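Workshop notebook, Flavumden building, Room Venter
Monday, July
Entry by: T. Nordin
Present: T. Nordin, C. Csizmadia (morning), E. Strömberg (from 13:40)
Subject: Office chairs and carpet, continued

Continued from the previous entry, in which the rolling resistance of the Esomska chairs was recorded on the old floor covering. The Hurkex carpet tile has now been down long enough for the adhesive to be considered set, and the same chairs were returned to the room on Friday evening. All readings below are on the new tile.

1. Condition of the room on arrival

The window side had been vacuumed. The strip along the inner wall had not, and was done before any measurement was taken. Csizmadia lifted one tile near the door to check the adhesive, which came away in threads and had not transferred to the backing. Tile relaid and weighted with two reams of paper until noon. The seam is visible from standing height if one knows where to look. No action proposed.

Tile joints elsewhere are tight. There is a slight lip, less than the thickness of a bank card, where the new tile meets the threshold strip. Chairs cross it with a click. Brekke asked last week whether this would matter; for the present purpose it does not, as no measuring lane crosses the threshold, but it should be reported to whoever handles the corridor flooring.

2. Chairs

The 16 chairs on the list are all the five-spoke type with chrome base. Number 9 on the list has a replaced gas lift and sits slightly higher than the others. Number 12 was missing and was located in the second-floor meeting room, where it had been in use. It was brought back by Strömberg after lunch.

Each chair was turned over on a blanket and the casters inspected. Findings:

Hair and carpet fiber wound around the axles on most of the chairs that have lived at desks. Removed with the small hooked blade and tweezers. The quantity is unpleasant and was not weighed, although Csizmadia suggested it.

One caster on chair 4 had a flat on the tread. Replaced from the spares box. The old caster has been bagged and labeled and is in drawer C.

Chair 7 had a loose caster stem. It can be pulled out by hand with very little force and dropped twice when the chair was lifted. The socket seems to have widened. A wrap of thin tape around the stem holds it for now. This is a temporary measure and the chair carries a yellow tag saying so. Please do not remove the tag.

Central hubs all sound. Light pitting in the chrome of chairs 2 and 3, on top of the spokes, where shoes rest. Cosmetic.

3. Pull test

Method unchanged. A 40 kg load is strapped to the seat, the chair is placed at the start of the lane with all casters trailing, and the spring gauge is drawn at walking pace. The starting peak and the steady value are written down separately. Three pulls per chair, the middle value kept.

The trailing position is the part that goes wrong. If even one caster is left across the direction of travel the first peak is considerably higher and the chair swings off line. Csizmadia now rolls the chair forward a hand's width and stops before hooking on the gauge. This should be written into the method sheet, which at present says only "align casters."

Steady values on the new tile are higher than on the old covering for every chair tested, which was expected given the denser pile. The starting peaks are a different matter. On the chairs with cleaned axles the peak has hardly moved. On chair 12, tested uncleaned as a comparison, the peak was 17 percent above its own value after cleaning. I had assumed the carpet would account for nearly all of the difference people have been complaining about. It now seems that a good part of it was hair.

Full readings are on the paper sheet clipped to the inside of the back cover. They have not yet been typed up. Higuchi has asked to have them in the shared table before he writes to Esomska, and I have said he will have them when they have been checked by a second person.

4. Marks on the carpet

Chairs 1 and 5 were left standing under load over the weekend on untouched tile. Both left dents. The dents under chair 5 are deeper on the side toward the window, and the floor may be slightly out of level at that point; the long level is on loan and this could not be checked. The tiles were brushed across the pile with a stiff hand brush and the dents became shallower but did not disappear. To be looked at again tomorrow morning without further brushing.

Strömberg would like to try steam. I would prefer to wait until the unassisted recovery has been recorded, and we agreed on that order.

There is some fine pale dust in the pile near the inner wall, even after vacuuming. Possibly from the drilling in the corridor. The filter bag in the vacuum cleaner was full and has been changed. Last bag in the cupboard.

5. Costs, for reference

The quotation for a complete set of soft-tread casters, spares included, is 1,414 and excludes fitting. Brekke's view is that this should not be approved before the cleaned chairs have been back at desks for a month. I agree, with the reservation that chair 7 needs something in any case and should not wait for the larger decision. A new base for that chair alone would be simplest.

6. Corrections to earlier entries

In the previous entry the readings for chairs 10 and 11 are exchanged. The labels under the seats are correct and the notebook was wrong. Corrected in ink and initialed.

The lane length was given as measured from the wall. It is measured from the first tape line. The numbers are unaffected.

7. Open items

Second reader for the pull test sheet (Strömberg has offered, Tuesday if time allows).
Method sheet: add the short forward roll before hooking on the gauge.
Order vacuum bags.
Retrieve the long level.
Dents under 1 and 5: inspect, photograph with the lamp held low from the side, then decide about steam.
Threshold lip to be reported.
Chair 7: ask Higuchi to include it in his letter - the tag number is 0 7, not 7 1 as written on the spares box.

Tape lines for the measuring lane are to stay down. They were taken up once already, in good faith, and it cost us most of a morning to lay them out again.

Stopped at 16:50. Tweezers and hooked blade returned to the wall rack. Blanket needs shaking out, outdoors please.

T.N. 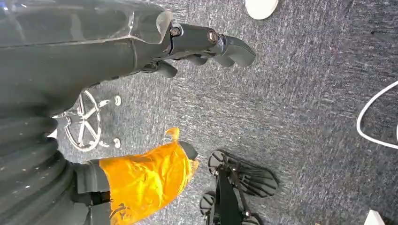

Five-spoke chrome chair base on the gray floor, two casters showing.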